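The Sowerby Workshop Case

Reading time: 2 min
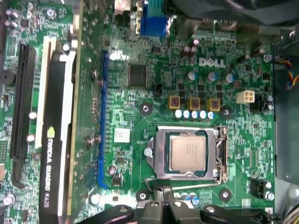
Background

The Sowerby workshop case was a criminal trial for fraud and theft, held in the town of Gidby. The accused, Magdolna Takács, managed a computer repair shop in Sowerby, which belonged to the firm Skindorer. She was charged with keeping customers' machines, selling their parts and telling the owners that the equipment could not be repaired.

Investigation

The first complaint came from Adjoa Bonsu, a school teacher, who recognized her own desktop computer in an online advertisement. The serial number was the same as on her receipt. Police searched the shop and a rented garage in Prurnmont, where they seized 188 items, mostly processors, memory modules and motherboards. The work of matching these items with repair tickets was slow — many labels had been removed — and it took the investigators four months.

Trial

The prosecutor, Candela Cantero, called two former employees. Both told the court that they had been instructed to write "beyond repair" on the tickets before any test was done. The defence lawyer, Afia Tsikata, argued that the customers had signed a form which allowed the shop to dispose of abandoned equipment. Judge Gertraud Ortner did not accept this argument, as most of the customers had asked for their computers back in writing.

Verdict and sentence

Takács was found guilty on 13/02/2020 and received a sentence of two years in prison. She was also ordered to pay compensation to the owners. An appeal against the length of the sentence was dismissed. Skindorer was not charged, but it closed the Sowerby shop and changed the wording of its disposal form.

See also: Receiving stolen goods; Consumer fraud

Contact the editors | © Gidby Court Encyclopedia | Back to top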